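The woman who teaches the robots at Plindis would like it known that she is bad at video games.

"People assume," she says. "They hear 'remote control' and they think I grew up with a joystick in my hand. I grew up with a trombone."

Her job title has changed twice since she was hired. At present it is demonstrator, which she dislikes for its hint of kitchen gadgets at the county fair. The work itself has stayed the same. She takes hold of a pair of handles, two robot arms do whatever her hands do, and a computer keeps the lot. Later, the engineers at the Wetelham office use the recordings to train the arms to do the job alone. So far the arms have opinions of their own.

"You find out how much your hands were doing without telling you," she says. "I've picked up a cup every day of my life. The first time I tried it through the arms, I chased it across the table like a cat."

It took her 10 days to get a cup to stay put. She describes this as the low point, then corrects herself and says the low point was socks.

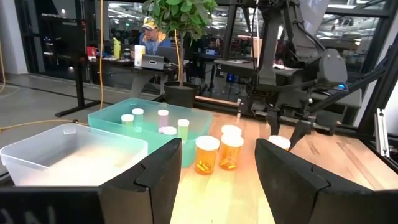

Small containers are her specialty now, and she talks about them the way some people talk about difficult in-laws. The current project, known in the building as Vusterari for reasons she has never been given, had reached 1,281 recorded runs when we spoke. The amber bottles out on the wood, with their white caps, are the ones she complains about most. "They're round, they're light, and they stand too close together. You go in for one cap and you've got to mind the neighbors." The teal bin gets milder treatment. "A bin has sides. I'm very fond of sides."

What surprises visitors, she says, is how dull a good demonstration looks. Showing off is discouraged. Early on she had a quick little flick of the wrist she was proud of, and the robot learned it faithfully, and flung things. She was asked to stop flicking.

"It copies your manners along with your work. If I hesitate, it hesitates. There's a version out there that pauses before every lift, and that's me wondering about lunch."

Is she allowed to throw the bad runs away? Some of them. She tossed 104 in one week when a handle was sticking, and felt wonderful. But the engineers like to keep a fumble if it ends in a decent recovery, so that the arms see how to get out of trouble. She thinks this is sensible, and also that it means her worst afternoons are being studied by strangers.

The handles came from a supplier called Dursun and were built, she suspects, for a much larger person. She has wrapped both grips in tennis tape and raised her chair. Her shoulders are better. Her handwriting is worse, and she blames the robot for that too.

I asked whether she worries about teaching herself out of a job. She gave it some thought.

"Come and watch it do socks," she said.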